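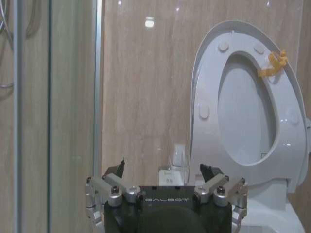

Reference > Furniture > Tables > Drop-leaf table

Drop-leaf table

A drop-leaf table is a table with a fixed center section and one or two hinged side sections, called leaves, that can be raised to enlarge the top or lowered to hang vertically beside the frame. A raised leaf is held up by a bracket, a sliding bar, or a movable leg. With both leaves down, the table takes up little more floor space than its center section.

The form is found in dining tables, kitchen tables, side tables, desks, and sewing tables. It differs from the extension table, in which the top separates and loose boards are placed in the gap, and from the draw-leaf table, in which the leaves slide out from beneath the main top.

Construction

The fixed section, sometimes called the bed, is fastened to a frame of rails joined to four legs. In solid wood tables the bed is attached with buttons, slotted screws, or metal clips that let it expand and contract across the grain. Rigid fastening is a common cause of splitting in older pieces that have been moved into heated rooms.

Leaves are usually cut so that their grain runs in the same direction as that of the bed. A leaf is supported along one edge by its hinges and at one or more points by its support, and wide leaves tend to sag or cup over time. Some makers fit a tongued batten to the outer end of the leaf to keep it flat, although the batten has to allow for movement in the same way as the bed fastenings.

The rule joint

The edge between bed and leaf may be square or shaped. In a square joint, the two edges meet flush when the leaf is up, and a gap and the hinge knuckles show when it is down. In a rule joint, the bed is given a quarter-round edge with a small square shoulder, and the leaf is given a matching hollow. The hollow rides over the round as the leaf drops, so the hinge stays hidden in both positions. The name comes from the similar joint in a carpenter's folding rule.

Rule joints require a hinge with one flap longer than the other. The longer flap is screwed to the leaf and reaches past the hollow. The hinge pin is set at or very near the center of the quarter circle, and the knuckle is let into the underside of the bed. If the pin is placed too far toward the leaf or too deep in the wood, the two surfaces rub as the leaf moves. Finish is kept thin on the curved faces, as a thick film can cause binding.

Types of support

Gateleg. A hinged frame made up of a leg, a pivot post, and connecting rails swings out from the main frame to carry the leaf. Gatelegs suit large leaves. The floor must be fairly even, or the table will rock when opened.

Swing leg. A single leg is attached to a short hinged rail, often by a wooden knuckle joint. In the closed position the leg forms one of the corners of the frame.

Fly bracket. A short wooden arm pivots out of the side rail. It adds no extra leg and is used for narrow leaves. A long leaf may have two.

Sliding support. A bar, also called a loper, is drawn straight out through a slot in the rail. It is stopped by a peg so that it cannot be pulled free.

Folding metal bracket. A sprung or locking stay is screwed to the frame and to the underside of the leaf. This type is common on factory-made kitchen tables and on wall-mounted leaves.

Related forms

The Pembroke table is a light table with two small leaves carried on fly brackets, usually with a drawer in one end. The sofa table is longer and narrower, with its leaves at the short ends. The butterfly table takes its name from the wing-shaped supports that pivot beneath its leaves. The handkerchief table has a triangular bed and a single triangular leaf, so that it fits into a corner when closed and forms a square when open.

Naming in trade catalogs

Makers have not used these terms consistently. The furniture firm Procházka listed its gateleg and swing-leg models together under the name Bedora, while the smaller bracket-supported tables were sold as Stivora. Model 1021 in the Bedora list had a bed 30 inches long and leaves hinged along that side. The cataloger Britta Eichhorn has proposed sorting such tables by type of support – gate, leg, bracket, or slide – with the shape of the top recorded separately.

Wear and repair

The parts most subject to wear are the hinge screws, the pivots, and the edges of a rule joint. Loose screws are commonly treated by plugging the holes with wood and drilling them again. Longer screws are avoided where the leaf is thin – the points may come through the top surface. A leaf that droops when raised can be brought level by adding a thin wedge to the underside of the leaf where it meets the support. Chipped rule joints are patched with wood of matching species and grain direction, then shaped to the original curve.

See also

Extension table
Draw-leaf table
Butt hinge
Knuckle joint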